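November, early. On the night train, or what's left of it

Up at 5. Sleeper got into Cikarden 17 minutes late, which for this line is a good day. Coffee from the cart, burnt. Slept maybe in pieces. The guy below me snored through two countries.

Hearing at 10 on the Endari line. Whether the night service keeps its track slots next year or loses them to freight. I had my notes in the wrong order. Spoke for four minutes. They give you five, I always think I'll need eight.

Main points, so I don't lose them again:

- Endari to the border is 60 miles of single track. Everything waits for everything else.
- The passing loop has been "in planning" since before I had this job
- operator wants access charges cut at night. Ministry said it would "take note." They wrote something down at least.
- De Luca (the consultants, the ones with the green folders) say double track the whole thing. Nice. Who pays.

The De Luca report is 758 pages with the annexes. I read the summary and the chapter on signaling and then the tables on the bus. Table on page 212 doesn't match the chart after it, freight paths per day, one of them is last year's. Should write to them. Didn't write to them.

Freight people were there in force. Their argument: trucks come off the road if they get the slots at night. True! And the passengers go back to flying if the sleeper dies. Also true. Everybody in the room wants the same thing and there is one track. Said this, badly. Some nodding.

Lunch standing up. Cheese roll, cold. Talked to a woman from the dispatcher's union, she thinks the loop could be built in one summer if they closed the line on weekends. First useful number anyone gave me and I wrote it on a napkin and the napkin is gone.

Afternoon was the Rultix demo. New booking system, supposed to sell one ticket across three operators. Tried Endari to the coast with a bike. It sold me the ticket and not the bike. Tried again, it sold me the bike. They said it's a known issue. Missed the last quater of it anyway, phone call.

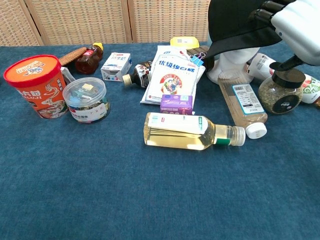

Return sleeper has no dining car until spring, confirmed today, so it's bring your own again. They took the car off for repairs in the summer and it hasn't come back. I keep saying food matters on a 14 hour run and people look at me like I asked for a piano. A big orange bucket of noodles, honey in a bear bottle, a cookie, that would do me fine to the border if the hot water works in car 3. It didn't last time. Put it in the comments form, second time now.

To do before bed:

- email De Luca re page 212
- find napkin
- written comments due end of the month, start with the loop, NOT the history of the loop
- ask about the Endari platform, too short for the new cars, doors at the back won't open there

Train's at 9:40. Board still says on time. Lower berth tonight, I payed extra. Need to go find socks and a charger that works.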